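Finger pads on quilted fabric, part two

The first part of this comparison dealt with boxes and bottles, where the pads hardly mattered. Soft goods are another story, and Leszek Dudek asked in the comments whether I had tried anything padded. I spent Friday evening on it.

What I compared

Two pad sets on the same hand-held parallel-link gripper. Set A is bare plastic fingertips. Set B is the blue rubber pads. Same linkage, same lever, same operator. I did not change the opening width between sets, and I logged everything in Stikgate as before.

The task was to pinch a fold of a quilted jacket, lift it clear of the bed, hold for two seconds and put it down. 20 attempts per set. A grasp counted only if the fold stayed between both fingers for the whole hold.

Results

Bare plastic: 9 of 20. Most failures were slips in the first half second. The nylon shell slides on itself, so the outer layer pulls out and the fill stays put.

Blue rubber: 17 of 20. The three misses were all approach errors on my part. I came down on the middle of a baffle, where it just compresses, and closed on air. Coming down next to a stitched seam works better, as there is less fill to push aside and the seam gives the pads an edge to catch.

Closing speed mattered less than I thought it would. Slow closing helps a little with bare plastic and makes no difference with rubber.

Approach depth did matter. With the tips resting on the surface, the fingers skate when they close. Pressing in until the fabric creases, and only then closing, gave me nearly all of the good grasps.

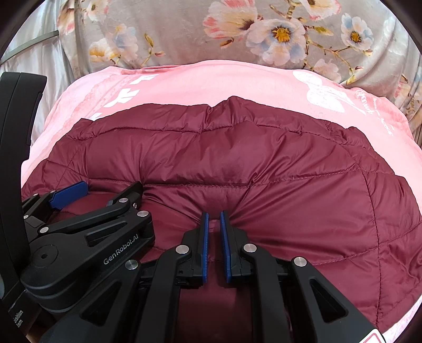 Open questions

Pad wear. Eino Kauppinen reports that his rubber pads went shiny after 900 cycles and lost grip on nylon first. Mine are at 508 and still look matte – I will check again in February.

Two-handed lifts. One gripper can hold a fold but the rest of the jacket swings. I want a set of runs with a gripper at each shoulder, scored the same way.

Softer pads. Yi-chun Tai has offered me a foam-backed set from Skadier. I expect it to do well on down and badly on thin cotton, but I have no numbers yet.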